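홈 > 살림·인테리어 > 그릇/소품 이야기
추천 26 | 공유 5

제목: 철제 프레임 위에 볼 올려두고 쓰시는 분 계신가요

물그릇

청록색 반투명 볼을 하나 들였습니다. 넓고 얕은 모양이고 아래로 갈수록 좁아집니다. 원래는 식탁 가운데에 바로 놓고 쓰려고 했는데 막상 놓으니 너무 낮아서 앉은 자리에서는 테두리만 보이더군요. 그래서 전에 쓰던 검은색 철제 프레임을 꺼내 그 위에 올렸습니다. 브롤브리지 매장이 정리할 때 사 온 진열용 프레임이고 폭은 700mm입니다. 각관으로 된 제품이라 볼 하나 올린다고 휘거나 하지는 않습니다.

고민은 세 가지인데요. 볼 바닥이 가로대 위쪽에 그냥 얹혀 있는 상태라 옆에서 치면 미끄러질 것 같습니다. 지금은 아무것도 안 담고 보기만 하는데 나중에 귤이나 레몬 정도는 담고 싶습니다. 그리고 상판이 밝은 색 나무라서 철제가 닿는 부분이 긁힐까 신경이 쓰입니다. 펠트를 붙이면 되나 싶다가도, 펠트는 먼지가 끼고 금방 떨어져서 별로 안 좋아합니다.

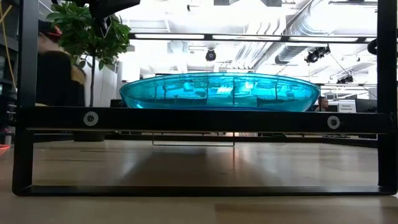
프레임 볼트는 한 번씩 다 조였습니다. 가로대 앞쪽에 있는 것 두 개가 제일 헐거웠고 나머지는 괜찮았습니다. 와셔가 밝은 회색이라 검은 프레임에서 혼자 튀는데 검은색으로 바꿀지 그냥 둘지도 못 정했습니다. 가로대 밑에 가는 철사 고리 같은 게 달려 있는데 이건 뭔지 모르겠습니다. 떼도 되는지 아시는 분 있으면 알려주세요.

비슷하게 쓰시는 분들 고정은 어떻게 하셨는지 궁금합니다.

창가자리

색이 좋네요. 저도 비슷한 색 화병이 있는데 뒤에 뭐가 있느냐에 따라 느낌이 많이 달라집니다. 흰 벽 앞에서는 좀 차갑고 초록 화분이 옆에 있으면 훨씬 낫습니다. 왼쪽 뒤에 나무 화분이 있으니 자리는 잘 잡으신 것 같아요.

고정은 투명 실리콘 패드 추천합니다. 동전만 한 것 말고 얇고 넓은 시트로 파는 것을 사서 가로대 폭에 맞게 잘라 쓰세요. 동그란 패드는 두께가 있어서 볼이 떠 보입니다.

목공소다니는사람

저는 반대입니다. 패드를 뭘 쓰든 얹히는 면적이 가로대 폭밖에 안 됩니다. 바닥이 평평해도 앞뒤로는 힘을 못 받습니다. 좌우는 버티겠지만 지나가다 팔꿈치로 앞에서 밀면 그대로 뒤로 넘어갑니다. 볼이 넓을수록 더 그렇고요.

쓰실 거면 판을 하나 얹으세요. 가로대보다 앞뒤로 넉넉하게 나오는 합판이나 집성판을 볼트로 물리고 그 위에 볼을 놓는 겁니다. 검게 칠하면 티도 별로 안 납니다.

물그릇

판을 얹는 건 생각 못 했네요. 그런데 그러면 볼 밑이 가려지지 않나요? 빛이 들어오면 벽면에 세로로 줄이 생기면서 반짝이는데 그게 마음에 들어서 산 거라서요.

목공소다니는사람

밑은 조금 가려집니다. 옆면은 그대로예요. 정 싫으시면 아크릴판으로 하시면 되는데 아크릴은 기스가 잘 나고 정전기 때문에 먼지가 붙습니다. 저라면 나무로 합니다.

Josée L

한국어가 서툴러서 짧게 씁니다. 저는 도자기 볼을 비슷한 철제 선반 위에 2년 동안 두었습니다. 패드만 썼고 한 번도 안 떨어졌습니다. 대신 벽에 붙인 선반입니다. 식탁 위라면 저도 걱정할 것 같아요.

목공소다니는사람

벽에 붙은 것과 식탁 한가운데 있는 것은 조건이 완전히 다릅니다. 식탁은 사람이 기대고 당기고 합니다.

창가자리

그건 쓰기 나름이죠. 매일 밥 먹는 식탁인지, 물건만 올려두는 테이블인지 글쓴 분이 안 쓰셨잖아요. 저희 집은 거실 쪽 긴 테이블이 거의 장식대라서 아무도 안 건드립니다. 그런 자리면 패드로 충분하다고 봅니다.

물그릇

밥은 주방 쪽 작은 식탁에서 먹고 이쪽은 신문 보고 차 마시는 데 씁니다. 식구는 둘이고 고양이는 없습니다. 다만 5살 조카가 가끔 옵니다. 그때는 내려놓을 생각입니다.

마리치카

과일 담는 이야기가 나와서요. 볼 재질이 뭔가요? 유리면 빈 것만 해도 무게가 꽤 나갈 텐데 거기에 귤을 한쪽으로 몰아 담으면 중심이 옮겨갑니다. 아크릴이나 수지면 가벼워서 오히려 더 잘 밀리고요. 둘이 대책이 다릅니다.

물그릇

솔직히 모르겠습니다. 스티커가 떨어진 채로 샀습니다. 두드리면 유리 소리 같기는 한데 유리치고는 가벼운 느낌입니다. 집 저울에 올려보고 다시 쓰겠습니다.

마리치카

손톱으로 두드리는 것보다 볼에 대 보는 게 낫습니다. 얼굴 볼이요. 유리는 한참 차갑고 수지는 금방 미지근해집니다. 저는 벼룩시장 가면 그렇게 구분합니다.

목공소다니는사람

바닥을 보셔도 됩니다. 수지 제품은 사출 자국이나 재질 표시가 작게 찍혀 있는 경우가 많습니다. 없다고 유리라는 보장은 없습니다만.

우누르

와셔는 그대로 두세요. 검은색으로 바꾸면 프레임이 너무 무거워 보일 것 같습니다. 저는 밝은 와셔가 있는 쪽이 좋습니다.

상판 긁힘은 철제 아랫면에 전기테이프 한 줄이면 됩니다. 검은색이라 안 보이고, 끈적해지면 떼고 다시 붙이면 그만입니다. 아래쪽 레일이 상판에 길게 닿는 구조라 작은 패드를 군데군데 붙이면 높이가 안 맞아서 덜컹거립니다.

창가자리

전기테이프는 여름에 접착제가 녹아 나와요. 7월에 창가에 두었다가 원목에 검은 자국이 남아서 지우느라 고생했습니다. 차라리 얇은 코르크 테이프 쓰세요. 플릭틀리에서 나오는 것처럼 폭 좁은 제품이면 레일에 맞을 겁니다.

우누르

저는 북향이라 그런 일이 없었나 봅니다. 해가 드는 자리면 코르크가 맞겠네요.

물그릇

오후에 해가 듭니다. 코르크로 하겠습니다.

철사 고리는 어떻게 할까요? 손으로 잡아당겨 보니 조금 움직이기는 하는데 빠지지는 않습니다.

목공소다니는사람

양쪽 끝이 구멍에 끼워진 거면 가운데를 잡고 살짝 오므리면 빠집니다. 점으로 용접된 거면 니퍼로 자르고 줄로 갈아야 하는데 그러면 칠이 벗겨지니 저라면 둡니다. 어차피 가늘어서 잘 안 보입니다.

물그릇

오므려 봤는데 안 빠집니다. 용접인 것 같아서 그냥 두기로 했습니다.

저울에도 올렸는데 2kg이 조금 안 됩니다. 얼굴에 대 보니 차갑기는 한데 비교할 게 없어서 유리컵이랑 번갈아 대 봤고, 유리컵 쪽이 더 차가운 것 같기도 합니다. 재질은 여전히 모르겠습니다.

일단 실리콘 시트를 깔고 아무것도 안 담은 채로 쓰다가 판을 짤지 정하겠습니다. 과일은 당분간 원래 쓰던 바구니에 담고요.

목공소다니는사람

판 짜실 거면 가로대 볼트 간격부터 재세요. 새로 구멍 뚫지 말고 있는 볼트 자리를 쓰는 게 편합니다. 볼트는 판 받침 두께만큼 긴 걸로 바꾸셔야 합니다.

창가자리

저는 끝까지 패드파입니다. 판 얹으면 그냥 작은 선반이에요.

---
댓글

귤귤 | 저도 얇은 시트 쓰는데 일 년에 한 번은 갈아주세요. 눌려서 굳습니다.

산나 | 볼을 가로대 말고 그냥 프레임 앞 상판에 두는 건 안 되나요? 높이 때문에 올리신 건 알겠는데 과일 담을 거면 그게 제일 편할 것 같아요.

물그릇 | 그것도 해 봤는데 프레임이 뒤에 있으니 볼이 갇힌 것처럼 보여서 도로 올렸습니다.

저녁7시 | 코르크 테이프 붙이기 전에 철제 아랫면 기름기 꼭 닦으세요. 안 닦으면 이틀 갑니다.

오래된찬장 | 판 짜시면 후기 부탁드려요

댓글 더보기 | 공유하기 5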